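3.2 What people keep, and where

I went into this part of the study thinking I already knew the answer. My own desk drawer is full of warranty cards for things I threw out years ago, and I figured everyone in Carnumside would turn out to be the same kind of lazy as me. Anouk Smits, who did the first round of home visits with me, bet me lunch that I was wrong — and I ended up buying.

We asked 400 households to walk us through their paperwork, and between them they gave us 3,385 separate stories about single items: a gas bill, a school report, a letter from a landlord who had since died. I coded 1,227 of these as "kept on purpose," meaning the person could tell us straight away why the thing was still in the house. The rest were murkier, and I'll come back to them in Section 4. What surprised me was how often the reason had to do with a person and so rarely with money or the law. One woman had held on to every quote from a roofer she never hired, just because he'd been kind on the phone!
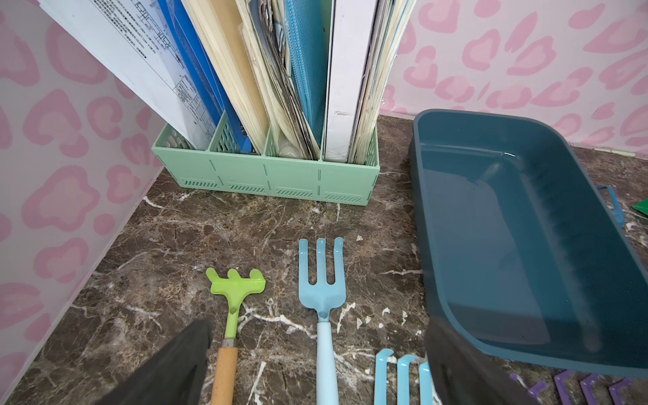
Figure 5. Papers and folders upright in a four-compartment file organizer.

Standing files versus flat piles mattered more than I expected, too. People who stored things upright talked about them by place ("it's toward the left, near the blue one"), while people with piles talked about time ("that's from before the move, so it's way down"). Brophy and Lo noticed something close to this in their Gekbridge interviews, though they put it down to age. I don't see that in our group. Younger and older people piled things up with equal enthusiasm, and a few did both in the same room.

I should say that Esko Vainio, who read an early draft, thinks I'm making too much of the way people talk during a visit. He may have a point — when a stranger is sitting on your couch with a notebook, you do tend to tidy up your reasons. We went back to a smaller set of homes in February to check, and most of the stories held up pretty well, roofer included.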